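Who fixes a worn road surface when the town line runs along it?

I moved to the edge of Trimmont in October and the road I use every day is in bad shape. The right side going out is covered in pale patches and the bottom of my car gets hit with grit. The map on the county site shows the Trimmont line running along the road, with Klinhom on the other side. I called both offices. Each one told me to call the other. Is there a rule for this, and is there any way to get it fixed without waiting years?

posted by gravelside

Had the same thing on our street. Keep calling, they get tired of it eventually. Took 2 years for us.

posted by mopsy_k

There is usually a written agreement between the two towns. When a road sits on a line, they split it by length and each one takes care of a stretch at full width. The county clerk should have a copy. Ask for the "boundary road maintenance agreement" and give the nearest cross streets.

Once you know which town has your stretch, send a letter or email instead of calling. A phone call may never get logged. Put in the road name, where the damage starts and ends, which lane it is in, and attach a picture looking along the road.

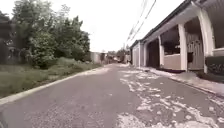
posted by Plindora_resident, 8 April 2022

A picture like this one is enough for a first report. The pale patches are mostly on the right half of the road and they get wider toward the bottom, so the office can tell which side to send someone to.

Be ready for the answer to be a patch job. In Plindora the road office can approve a repair up to $4000 on its own. Anything more than that goes to the yearly budget, and resurfacing a whole lane always costs more. Our stretch was patched first and then put on the list for the next year.

If your car was damaged, that is a separate claim with its own form and deadline - ask for it in the same email. Keep the repair bill. A Plavumano shop wrote mine up with the cause listed on it, and the town accepted that.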